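Success rate looks great on paper, falls apart when I rerun it. Am I reading the method wrong?

Posted by Gunhild Vídalín, Aug 26, 2020
Tags: pushing, block tasks, evaluation, replication

I'm trying to reproduce a language-conditioned pushing result for my thesis. The arm has one rod for a finger, so it can't pick anything up. It gets a typed instruction like "push the green star to the green cylinder" and shoves things across a board until it decides it's happy. I trained on 1,499 demonstrations, using the recipe from the Grovereo group's writeup, in which everything is apparently "straightforward to implement." I have been implementing it straightforwardly since January.

My offline numbers match theirs nicely. On the real arm I ran 30 trials and got 13 successes. The writeup reports something a lot more cheerful. I reset the blocks by hand before every trial, trying to be fair about it, which mostly means I put them wherever looked suitably random to me at the time.

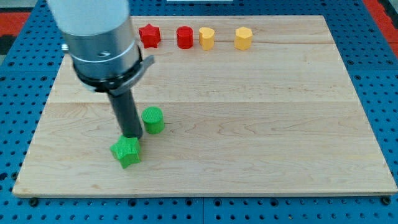 The green star and green cylinder task, with the red and yellow blocks along the far side.

The failures are boring. It goes to the correct block nearly every time, pushes it most of the way, then the block rotates off the rod and the policy chases it around like somebody trying to get the last pea. So the language part seems OK and the pushing part is embarrassing. Is my success criterion too strict, or is there a step in the method I'm missing? I call it a success only if the two blocks are touching when the time limit runs out.

3 replies

Ditte Hallgrímsson

Check when they score it. You're scoring at the end of the episode. A lot of pushing results are scored the first moment the condition is met, and then the episode stops. If your policy gets the blocks touching and then keeps fiddling until they separate, you have been marking down a success as a failure and paying for the privilege in lab hours.

Go back through your logs and rescore the same 30 both ways. Report both. If the gap is big, that is a finding of its own: your policy doesn't know when it's done. Adding a short stretch of holding still at the end of the demonstrations helped us with that. Ours used to finish the task beautifully and then undo it.

The other thing is the resets. "Looked random to me" is how I got a lovely result in my second year that lasted until another student did the resets. Generate the start poses from a script before you run anything, print them, and place the blocks to match. Then run your baseline from the same sheet. And 30 trials is thin, so put an interval on it before you compare yourself to anybody. You may be less different from them than you think, or more, which would at least be interesting.

For the chasing: look at your control delay first. If the arm acts on an old picture of where the block is, it pushes where the edge used to be. Feels exactly like a bad policy.

Liam Haworth

more data. we had the same thing and went to 1,951 demos and it got better. also changed the learning rate and the camera mount that week so who knows

Grethe Eyvindsson

Ditte covered the scoring. One addition on the demonstrations: look at who collected them. If your operators are good, they never let a block roll off the rod, so there's nothing in the data about getting it back. Ask them to start some episodes from a bad position, with the rod already on the wrong side of a corner. They will complain. Mine did.

I'd try this before taking Liam's advice, or at least before taking all three parts of it in one week.

Comment from Gunhild Vídalín

Rescored by first contact and a few of the failures did flip. Not enough to make me cheerful, but the writeup does say "at any point during the episode," in the caption of a table in the appendix, in what I believe is the smallest font legally available. Doing scripted resets next. Will look at the delay too, once I find out who has the timing script.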